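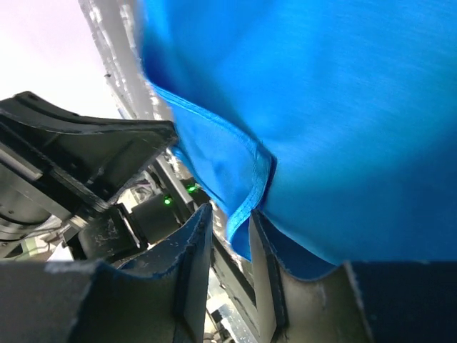

The Saithong Textile Reuse Center opens its spring intake in February. This thread sets out how donated linens and garments should be sorted, folded and packed before they are brought to us. Please read to the end before you seal any boxes. (1/22)

The Center accepts clean, dry cotton, linen, polyester and blended cloth. That covers bed sheets, pillowcases, tablecloths, napkins, towels, T-shirts, work shirts and plain trousers. Curtains are accepted if hooks and rings have been removed. (2/22)

We do not accept carpets, mattress pads, pillows, stuffed toys, shoes or anything treated with oil, paint or solvent. These items must go through your regular municipal service. Staff at the door are required to return them to you. (3/22)

Last year's intake came to 369 boxes. Of these, 136 had to be opened, refolded and repacked by our own staff before they could be shelved. We are asking all donors to help bring that second figure down. (4/22)

The guidance below was prepared by Dolores Hutchins, Intake Supervisor, and reviewed by Rattana Chantharasri, who manages the shelving floor. It replaces the printed sheet handed out at the front desk. Older copies of that sheet may be recycled. (5/22)

WASHING. Please wash everything once, with ordinary detergent and no fabric softener. Softener leaves a coating that makes towels less absorbent and interferes with the re-dyeing carried out by our partner workshop, Arnell. (6/22)

DRYING. Items must be fully dry before packing. Thick hems hold water long after the rest of the cloth feels dry to the hand. Check the hem and the corners by pressing them between finger and thumb. If they feel cool, leave the item out overnight. (7/22)

INSPECTION. Lay each item on a flat surface in good light. Look first at the hems, then at the corners, then at the center. In our experience most wear begins where the stitching turns a corner, and a loose thread at that point will run along the whole edge if it is pulled. (8/22)

Small faults do not rule an item out. A short length of open hem, a missing button or a faint mark can be dealt with by our mending room. Please attach a slip of paper with a safety pin and write the fault on it in pencil. Ink transfers to cloth. (9/22)

Tears longer than a hand's width place an item in the rag category. Rags are welcome and are used. Kindly bag them separately and mark the bag RAGS on two sides. (10/22)

COLOR. Sort into whites, lights, brights and darks. Strong blues and reds should be packed on their own, even when they have been washed many times. We lost a full shelf of white napkins last season to one new navy tablecloth. (11/22)

A question we receive often: where does a bright blue belong, with brights or with darks? The answer is brights. Navy goes with darks. When you are unsure, make a separate bundle and our staff will place it. (12/22)

FOLDING, FLAT ITEMS. Hold the piece by two corners of the same hemmed edge and let it hang until it is straight. Bring the corners together. Fold in half again lengthwise, then in thirds from the short end. The folded edge should face outward when the bundle is stacked. (13/22)

Please smooth each layer before making the next fold. A flap that is turned over with a wrinkle beneath it will set into a crease under the weight of the stack, and creases in smooth polyester are slow to come out, even with steam. (14/22)

FOLDING, GARMENTS. Button shirts at the collar and at the third button. Lay face down, fold the sleeves straight across the back, and bring the hem up to the collar in two folds. T-shirts are folded the same way. Please do not roll garments. Rolled items cannot be counted on the shelf. (15/22)

Fitted sheets are the item donors find most difficult. Tuck the four elastic corners one inside another, lay the sheet down with the elastic on top, and fold the sides in until you have a rectangle. It does not need to be perfect - it needs to stay closed when it is lifted. (16/22)

PACKING. Use clean cardboard boxes with lids. The shelving floor uses the Flandix medium size and any box of similar dimensions will fit. Heavy pieces go at the bottom and light pieces on top. Leave two fingers of space below the lid so that the flaps close flat. (17/22)

Do not use plastic wrap, vacuum bags or scented sachets. Plain paper between layers is permitted for delicate cloth. Newspaper is not, as the print comes off on light fabrics. (18/22)

LABELS. Write the category (sheets, table linen, towels, garments, rags) and the color group on one short end of the box. Your name is optional. If you would like a receipt, include a contact number on a slip inside the lid and the office will send one by mail. (19/22)

DROP-OFF. Boxes are received at the side entrance on Zuvden Street until 4 p.m. on weekdays, with later opening on Friday until 7 p.m. Carts are available inside the door. Please limit each visit to some 2 cartloads so that the hallway remains clear. (20/22)

Schools, hotels and residential homes with larger quantities are asked to arrange a collection in advance. Slamet Kwok coordinates the van and can be reached through the main office number. Collections are grouped by neighborhood, and a wait of one or two weeks should be expected. (21/22)

Open folding sessions are held in the ground floor workroom every Friday afternoon, led by Lamai Klinhom. No registration is needed. Bring one item that gives you trouble - fitted sheets are always welcome - and take a printed copy of this guidance home with you. (22/22)

Addendum, following several replies: yes, single pillowcases are accepted. So are single napkins and odd lengths of plain cloth, provided the edges are hemmed or have been cut clean. Please bundle odd lengths by color and tie them with cotton tape or string. Rubber bands mark the cloth and should be left off.

Second addendum: the Center cannot return items once they have been shelved. Please go through pockets, pillowcases and duvet covers with care before packing. Any personal belongings discovered at intake are held at the office for 2 months, and inquiries should be addressed to Kanokwan Suwannarat at the front desk.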